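The bench computer got its memory upgrade

March 30, 2021

I bought the old desktop from Auður Ragnarsson in January for the price of a lunch. She was clearing out the Waltwood office and had a shelf of them. It has been fine for looking up manuals and printing labels, but anything with more than two browser tabs made it crawl. It still had the memory it came with.

Raili Eskola gave me a spare module of the right type. I wrote the part number on a piece of tape first, checked it against the board manual, and then left the whole thing alone for 14 days while I finished the Cidton order.

The job itself is short. Shut down, switch off at the back, pull the cord, hold the power button for a few seconds. Lay the tower on its side and take the side panel off. I put the panel screws in a jar lid. Last time I put them in my shirt pocket and found one in the washing machine.

The ribbed top of the bench is good for this kind of work in one way, which is that a case sits flat on it and doesn't slide. It is bad in another. Small parts go down the slots. I keep a bent piece of wire for fishing them out, and once a year I vacuum the grooves and find things I had already replaced.

Before touching anything inside I brushed the dust off and moved the loose cables away from the slots. The memory has a notch, so it only goes in one way. Open the clips, line up the notch, press straight down on both ends. It takes more force than I like.

The bench top with a dark plastic plate on it, then the tower on its side with the memory going in:

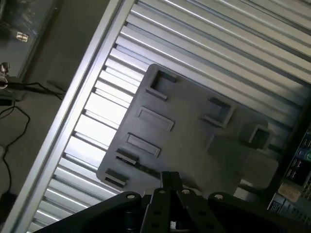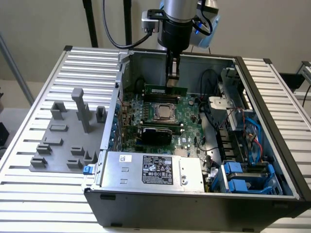

Do you need to remove the graphics card to change the memory?

Only if it blocks the clips at the end of the slots. In many towers there is enough room to open them with a fingertip, and the card can stay where it is. If it does have to come out, undo its bracket screw first and release the catch on the slot before you pull.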